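Secondary glazing on the north windows, second winter

Posted March 2020

The house in Maltcombe has seven sash windows, all single-pane, and two of them face north into the wind off the reservoir. I wrote last year about replacing the cords and planing the stiles. The inner panels were left for this winter, and they are now up on both north windows. The rest of the house is still as it was.

The principle is simple. A second sheet mounted on the room side traps a layer of air, and that layer does most of the insulating. The thickness of the gap matters less than people think once it is wide enough, but a gap that leaks to the room is close to useless. Warm air gets in, meets the cold outer glass, and leaves its water there. The inner panel therefore has to seal well and the outer sash has to leak slightly. I had this backward at first. I put new brush strip on the outer sash in the fall and had fog between the layers within a week of fitting the panel. Pulling the strip from the meeting rail cleared it.

I considered three ways of fixing the panels. Magnetic strip is the neatest and comes off quickly for cleaning, but the steel half has to be stuck to paint, and the paint on these frames is old enough that I did not trust it. Screwed beading is strong and ugly. I went with a compression channel, a soft U-section that grips the edge of the sheet and sits against the stop, held by turn buttons screwed into the casing. The channel came from El-Sayed, the hardware place on the Bikdale road, who cut it from the roll and did not mind my returning a length that was too stiff at the corners.

Measuring took longer than any other step. None of the openings is square. On the landing window the two diagonals differ by enough that a rectangular panel would have left a visible wedge at the top left. I made a template from thin card, taped it in place, and scribed the edges. Hajar Abdel Hamid, who fitted panels like these in her own place before I did mine, told me to leave an expansion allowance on every side and to check it with the heating on and off. Her first set was cut tight in cold weather and bowed when the room warmed up.

Acrylic moves a lot more with temperature than glass does. It also picks up moisture from the room air on one face and not the other, and that alone will put a slight curve in a large sheet. 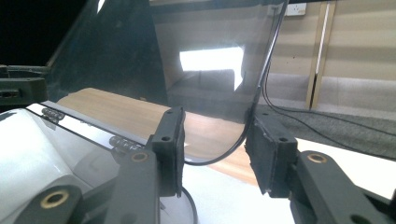 A little bow is harmless as long as the edge stays in the channel. Turn buttons at the midpoints of the long sides hold it flat enough that reflections are the only giveaway. Corners alone were not sufficient on the taller window.

Cleaning needs care. Anything with ammonia will craze the surface over time, and paper towels leave fine scratches that show in low sun. I use lukewarm water, a drop of dish soap, and a microfiber cloth. The protective film should stay on until the panel is ready to go in, apart from a strip peeled back around the edge for the channel. Static is a nuisance for the first day or so.

Total spend for the two windows was $308, including the channel, the turn buttons, and one sheet I ruined by sawing it with the wrong blade. The saw needs fine teeth and a slow feed, with the sheet clamped between scrap boards.

The Drollari thermometer on the landing sill reads higher in the mornings than it did before, but the weather has been milder too and I have no proper baseline. I will log the bedroom window before I fit a panel there next winter.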